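Fultora opens kitchen scene pack for robot arm testing

2/24/24

Simulation supplier Fultora has put its Kamel kitchen pack on general sale, after a trial period that began in October. The pack gives developers of robot arms a rendered worktop on which to rehearse picking and placing household items before any hardware is switched on.

Kamel runs inside Lokix, the company's existing simulator, and is sold as a yearly licence. Buyers get 17 base layouts, which the software can vary by changing the lighting, the surface finish and the position of each item.
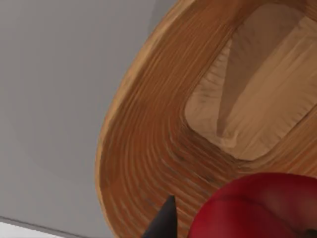 Each licence covers two workstations. A single overnight run on a mid-range graphics card produces about 1000 attempts, according to the supplier, with arm positions and camera views logged together. Logs can be exported in plain formats, although the conversion tool is still marked as a beta.

The standard layouts include a microwave, a wire dish rack and a sink, which stay fixed while smaller items such as bowls, baskets and fruit are moved between runs. Users may load their own arm model — a joint file and a gripper mesh are required.

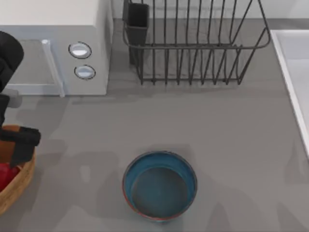
Contact handling remains the weaker part of the package. Soft goods are not supported, and liquids are absent from this version. Fultora's office in Evville is handling orders and support, and existing Lokix customers can add the pack to a current licence without reinstalling the simulator.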